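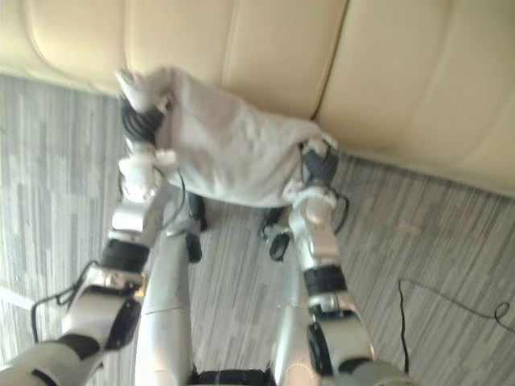 *White cloth in both grippers, by the sofa.*

**Worth budgeting for a two-armed unit for our respite flat?**

Zetier quoted us $457 a month plus a $400 setup fee. The pitch is linen and tidying. I have doubts. Has anyone costed one of these properly?

*Darren Blackburn, Tumidbridge*

**Darcy Dunstan**

Get the service rate in writing first. Fairweather wanted $200 a callout, and grippers weren't covered. Then time your own staff doing cushions and pillowcases for a month.

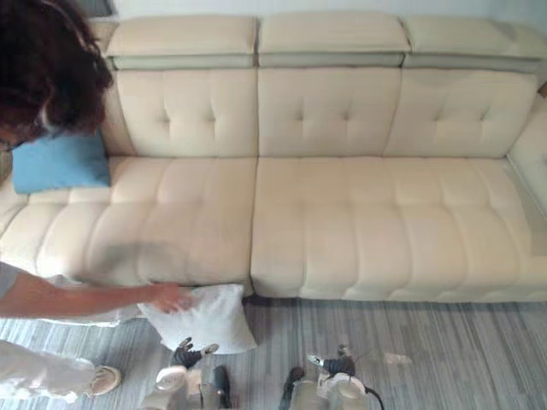

If that's under 40 hours, I wouldn't sign. Ask for a trial on your own furniture too, with your own linen.

**foltlow_fan**

just lease it, prices drop every December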